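L'eau du soir

On entend la piscine des Wongsuwan avant de la voir. Un petit clapotis régulier, celui du skimmer qui avale la surface, et puis, quand on a contourné le figuier et les deux vélos d'enfants couchés dans l'herbe, elle apparaît, longue, étroite, d'un vert qui tire vers le gris. Pas de bleu lagon ici, pas de margelle blanche éblouissante. Nipon Wongsuwan a voulu un bassin qui ressemble à une mare bien élevée, et il faut reconnaître qu'il y est arrivé, même si cela lui a pris trois étés et une bonne partie de sa patience.

« Au départ, on voulait simplement un endroit où se tremper les pieds », raconte-t-il en poussant vers nous une assiette de melon. Il rit. On voit bien qu'il a raconté cette histoire souvent et qu'il la racontera encore. Le terrain descendait trop, la terre était pleine de cailloux, et le premier devis comportait un mur de soutènement dont personne dans la famille n'avait envie d'entendre parler. Ils ont donc rangé le devis dans un tiroir et passé l'hiver à dessiner des rectangles sur du papier quadrillé, de plus en plus petits, jusqu'à tomber sur ce couloir de nage qui suit la pente au lieu de la combattre.

C'est Daranee Khunthong qui a repris le projet. Elle dirige Greltamari, un petit atelier de paysage qui s'est fait connaître pour ses bassins discrets, et elle a une façon bien à elle de parler de l'eau, comme on parlerait d'un animal un peu susceptible qu'il faut laisser venir. Sa première visite a duré tout un après-midi. Elle n'a presque rien mesuré. Elle s'est assise à différents endroits du jardin, elle a regardé où tombait l'ombre, elle a demandé à quelle heure on dînait, et si les enfants rentraient en courant ou en traînant les pieds.

« Une piscine, on la regarde bien plus qu'on ne s'y baigne », explique-t-elle. « Alors je commence toujours par la table. Où est-ce qu'on mange, où est-ce qu'on boit son café, qu'est-ce qu'on a devant les yeux à ce moment-là ? »

De fait, toute la maison s'est mise à pencher de ce côté. La cuisine, autrefois tournée vers la rue, a été ouverte sur le jardin, et l'on y passe désormais les mois chauds à faire des allers-retours, les bras chargés de verres, de serviettes et de tartines.

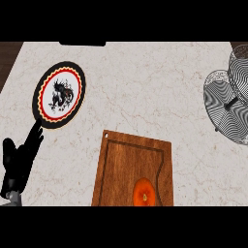
Un plan de travail en marbre clair, finement veiné de beige, et une assiette décorative.

Reste l'entretien, ce sujet que l'on aborde toujours à voix un peu basse, comme les impôts. Le bassin contient 280 hectolitres, pas davantage, et cette modestie simplifie beaucoup de choses. La pompe, une Gavex à vitesse variable, tourne surtout la nuit, au ralenti. Le filtre vient de chez Pongsiri et se rince en quelques minutes, opération que le fils aîné accomplit contre rémunération - les tarifs, nous dit-on, ont été revus à la hausse cette année. Pour le traitement, la famille s'en tient au sel, avec un électrolyseur Jandar installé dans l'ancien poulailler, où il reste encore les perchoirs.

Nipon tient un carnet. Il y note la température, le pH, la pluie, la première hirondelle, et aussi des choses qui n'ont rien à voir, une recette de soupe, le numéro d'un plombier. En le feuilletant avec lui, on tombe sur une page de printemps où l'eau était devenue trouble du jour au lendemain. Il avait tout essayé, ou cru tout essayer, avant d'appeler Daranee, qui lui avait simplement conseillé de nettoyer le panier du skimmer et d'aller se coucher. Les fleurs du tilleul voisin avaient tout bouché.

Elle sourit quand on évoque l'épisode. Les gens, dit-elle, en font généralement trop. Ils versent un produit, puis un autre pour corriger le premier, et se retrouvent en juillet avec une étagère entière de bidons. Elle préfère qu'on brosse les parois une fois par semaine, sans se presser, de préférence le soir, et qu'on vérifie le niveau après les grosses chaleurs. Pour l'hivernage, elle attend que l'eau soit bien froide et ne pose la bâche qu'ensuite, parfois en décembre, quand les dernières feuilles du figuier se sont enfin décidées.

Vers 18 heures, la lumière passe derrière la haie et le vert du bassin devient presque noir. C'est le moment que tout le monde attend. La cadette arrive avec un masque trop grand pour elle, le chien s'installe sur la seule dalle encore tiède, et Nipon, qui jurait tout à l'heure qu'il ne se baignerait pas, cherche déjà son maillot sur le fil à linge. Daranee, elle, a gardé ses chaussures. Elle fait le tour du bassin, se penche, retire une feuille, puis demande s'il reste du melon.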